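Wrist-only policies, part two

In part one I trained a folding policy on hand-held gripper demonstrations and tested it on a plain table. It got 18 of 18. Osent, the shared test protocol Stojan Zupan maintains, also asks for clutter, so I collected a second set of demonstrations on a printed play mat with playing cards scattered over it.

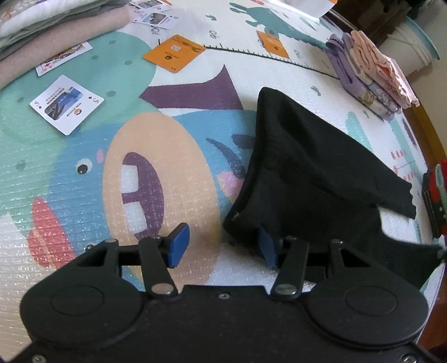 Why not mask out the background before training?

Masking removed the cues the policy uses to judge its height over the surface. With masks on, grasp errors went up in every run I logged.

The mixed set is 297 demonstrations. Dark garments are still the weak case: five of the nine failures were grasps that closed short of the fabric edge. Dilruba Begum suggested weighting the last second before closure more heavily in the loss. That run is training now.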